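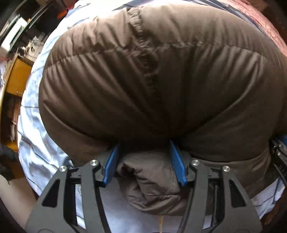
Nov 27, 2022

Folding notes, down garments. Continues the April pages on flat knits. Short entry, most of the time went on the brown puffer.

Task as set: jacket starts bunched on the bed, ends as a flat rectangle with sleeves in and hem to collar. No stuff sack, no compression strap. Folding on the quilted comforter, same as the earlier garments, so that the fold times can sit in the same table. A hard table would be easier and I expect we will have to repeat there at some point.

Main problem is where to take hold. With a shirt, any edge will do. With a baffled jacket the shell slides over the fill, and a shallow pinch on the crest of a baffle gives you two layers of nylon and no control of anything below them. The jacket stays where it is and the shell comes up in a tent. A deep pinch across a stitch line is better. The stitching ties shell to lining, so the load goes through the whole thickness.

Order of preference for grips, for now:

1. Vertical seam, low, near the hem. Both sides follow.
2. Hem itself, if it can be found. In a bunched jacket it is often rolled under.
3. Cuff, for sleeves only. Never for moving the body.
4. Horizontal stitch line between baffles. Acceptable for small corrections.
5. Baffle crest. Avoid.

Ilari Partanen disagrees on 1 and 2 and wants them swapped. His argument is that the seam grip puckers the panel and the pucker is still there when the fold is closed. He has a point about the pucker. I find it goes if the panel is patted out once before the second fold. Left open until we have both written up the same garment.

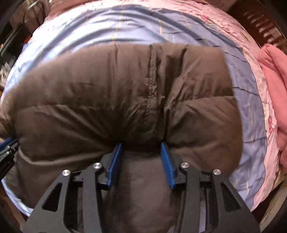

Second problem is air. A puffer that has just been shaken holds its full loft, and the first fold springs back to nearly half open as soon as it is released. Procedure adopted:

- Spread, back panel down, front closed.
- Press from hem toward collar, flat of the hand, slow. Wait for the baffles to stop moving.
- Sleeves in, straight across, not crossed over each other. Crossed sleeves make a hump at the center and the last fold rocks on it.
- Press again.
- Hem to mid-chest, hold for a slow count of 5, then over to the collar.

Pressing toward the hem was also tried. Worse. The air goes into the lower baffles and the hem will not stay down.

Weight of the jacket on the bench scale, 571 g. Entered in the sheet under the Stanura naming, not the old Ballex one. Whoever fills in the remaining rows, please use Stanura throughout - I found three garments listed twice last month under both names.

Fill is recorded as down in the log. I have not opened a seam to check and do not plan to.

Surface. The quilting on the comforter grips the shell less than I assumed it would. The nylon skates over it when pushed from the side, and the whole jacket moves before the fold does. The remedy is to lift the edge and carry it over. Pushing works on cotton, where the fabric holds the bed. For the puffer write "lift and carry" in the instruction card and remove "slide". Kiani has the card master.

Creases. Fine wrinkles run out from the vertical seam after handling. Cosmetic. They do not affect the fold and should not be scored as a fault. The scoring sheet currently has a box for "wrinkled surface" which was written for shirts, and every down garment will fail it. Proposed wording: score the outline only, corners and edges, ignore surface.

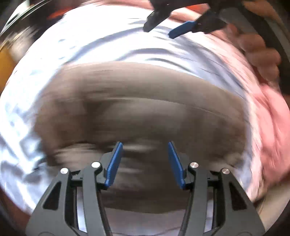
Thin items remain the opposite case. They have no spring, so the fold stays wherever it lands, including in the wrong place. Speed matters more there. A fast pass traps air under a light sheet or shirt and it settles off line, and the correction costs more time than the slow pass would have. For puffers the speed of the carry makes little difference, only the press does.

Running total for the Tredar table is now 137 folds, all garment types. Target is 1,000. The down garments are underrepresented and I would like the next block to be mostly those, including one with a hood. I do not know yet where the hood goes. Inside, over the collar, is my first guess.

To do:

- Reword the card (lift and carry, press direction).
- Ask Ilari for his grip notes, same jacket, before it goes back on the hanger.
- Merge duplicate rows in the sheet.
- Check whether the jacket regains full loft overnight. If not, alternate between two.
- Hard table repeat, no date set.

2 comments
0 shares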